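# About Usteck

We're a small study workshop in Clovville, and we love a tidy desk! Ayana Degefa and Tsegereda Kahsay opened Usteck to help students, freelancers and busy parents get their books and papers into some kind of order, and we still teach every session ourselves.

## What we work with

Plain furniture, mostly. A white desk for whatever you're reading now, a pale green table beside it for what you're keeping, and a white file organizer on the green one. Books come to us in short stacks, notebooks on top, and that's a fine way to begin. 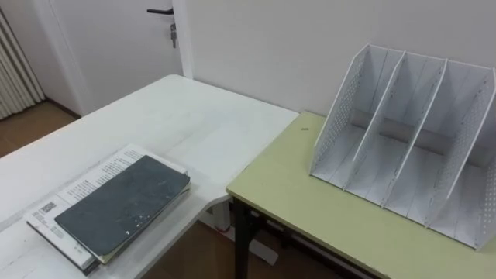
## How a session goes

You bring the pile — all of it, please, even the embarrassing bits at the bottom of the bag! We spread out, talk about what you reach for most, and give each thing a spot you'll remember. The organizer stands on the lower table behind the desk, so the desktop stays free for reading and writing. Bezawit Assefa runs the beginner sessions and is endlessly patient with people who can't part with old handouts (she can't either).
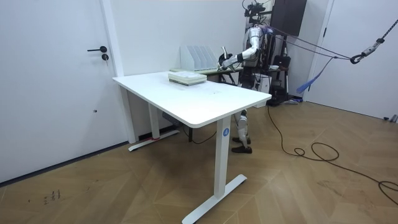

## Why upright files?

Because you can see what you own. A notebook lying under a thick paperback gets forgotten for a whole term, and we've all bought the same workbook twice. We like open compartments that slope down at the front, so titles and tabs show and a folder slides out with one hand. Books you're in the middle of can stay flat on the desk, close by.
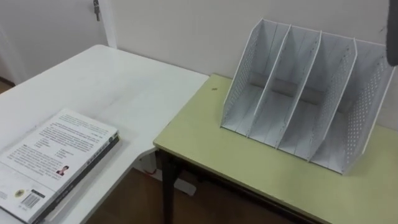
## Come and see us

Groups are kept to 9 people, and we take a break in August. Ezequiel Manríquez looks after bookings and also takes our workshop out to schools in Plosville, which he'd happily do every week if we let him — ask him about it when you call!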